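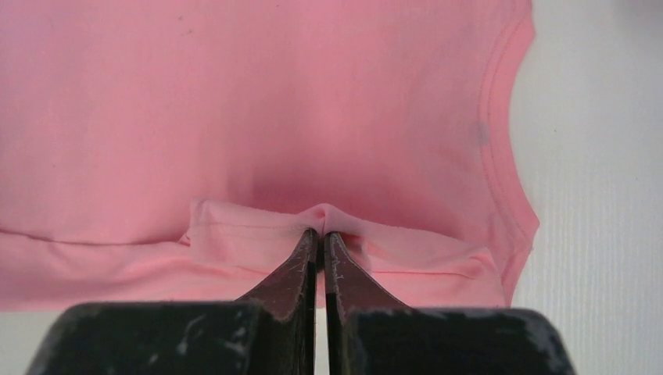
Hard water and T-shirts going stiff

Started by plostel_row

We moved from the east side of Damberg out to Idthorpe in the spring and everything that goes through the washer comes out feeling like cardboard. Towels are the worst but T-shirts are bad too, mostly the plain cotton ones. Colors look flat after a couple of months. The washer is the same one we had before, same detergent, same settings. The only thing that changed is the water.

The utility says our water is hard but the sheet they mailed is from two years ago. I would like to fix this without putting in a whole softener if I can. What are people doing out here?

----

kettleback

Hard water is your answer. Detergent gets tied up by the minerals so less of it goes to cleaning, and what's left over stays in the cloth. Use more detergent than the cap says, and run warm for anything that can take it. Cold plus hard water is the worst combination.

----

m_oberlin52

I would do the opposite on the detergent. Half of what people call hard water stiffness is old detergent that never rinsed out. Take one clean towel, put it in a bucket of hot water with nothing added, and stir it for five minutes. If the water goes cloudy or sudsy you have been using too much, and adding more will make it worse.

----

kettleback

That test tells you there's residue. It doesn't tell you why. With soft water the residue would have rinsed out at the same dose.

----

plostel_row

Did the bucket test with a bath towel. Water went gray and a bit slick, no real suds. Not sure who that helps.

----

Braulio Salinas

Gray and slick without suds is mostly mineral and detergent stuck together. I did appliance repair for a long time and saw the same stuff caked on the outer side of the drum when we pulled them.

What I would do, in this order:

1. Get a test strip from the hardware store. Bautista Supply on the county road has them by the register. Test the cold tap in the kitchen and the cold tap nearest the washer.
2. Strip the worst load once. Hot water, washing soda, a scoop of powdered water softener, soak for a few hours, then run a full wash with nothing in it. Whites and towels only. Don't do this with your colored shirts unless you want to find out which ones bleed.
3. After that, add the powdered softener to every load and go back to the normal amount of detergent.

Skip the vinegar. It will not hurt a load now and then, but in the rinse every week it is hard on some of the rubber parts.

----

gwenna_t

I've used vinegar in the rinse for nine years on the same washer and the hoses are fine. Half a cup. Our towels are soft. I think the rubber thing gets repeated a lot by people who haven't tried it.

----

Braulio Salinas

Some machines take it fine. I replaced plenty of door boots that had gone gummy and the owners nearly all used it. Could be other causes. I'm only saying what I saw.

----

m_oberlin52

What about the dryer? If plostel_row is line drying that would explain the cardboard all by itself.

----

plostel_row

We line dry in summer, yes, but we did that in Damberg too and it was never like this. In the dryer they come out better but still rough.

Collars are a separate thing I forgot to mention. The ribbing around the neck goes wavy on some of the shirts and stays flat on others. Same brand, bought together.

----

gwenna_t

Wavy ribbing comes from hanging by the neck or pulling them off over your head when they're damp. Fold them over the line at the armpits, or lay them out flat and press the neckband into shape with your hands while it's still damp. I don't think the water has anything to do with it.

----

kettleback

Agree on that one. Also turn colored ones inside out. Most of the fading on a plain tee is the surface getting rubbed in the drum, and it shows more on pinks and reds than on anything else.

----

bramblefoot

Anybody here priced a whole softener lately? I was quoted 2080 dollars installed, and the guy wanted another 500 to move the hose bib so the garden stays on untreated water. A neighbor paid 1648 for the same size tank but did his own plumbing.

----

Braulio Salinas

The hose bib is worth doing if you water anything you care about. Softened water puts salt in the beds. Get a second quote though. If your plumbing comes in through the garage it is a short job.

----

plostel_row

Update. Strip came up very hard at both taps, last color on the chart. Did the towel soak overnight and the water looked like dishwater in the morning. Towels are much better. I'm using the powder in every load now with the regular amount of detergent. Shirts are softer but the faded ones are still faded, which I expected.

I'm going to see how the winter goes before I spend money on a softener.

----

kettleback

Keep the box of powder closed. It cakes up fast in a damp laundry room.

----

Related threads

Washing soda or baking soda for towels
Front loader smells after hot cycle
Idthorpe water pressure low in the mornings
Best line for a narrow side yard
Getting pen ink out of a shirt pocket

Reader comments

Tully R.: The overnight soak worked on our sheets too. We had to drain and refill once.

dorrie_l: I tried this with a navy shirt in with the towels and now I have pale blue towels. Read step 2.

Hask: Does the powder work in the well water areas north of Plostel? Ours has iron in it and leaves orange marks.

Braulio Salinas: Hask, it helps a little with iron but you want a filter for that. And don't use bleach on the orange marks, it sets them.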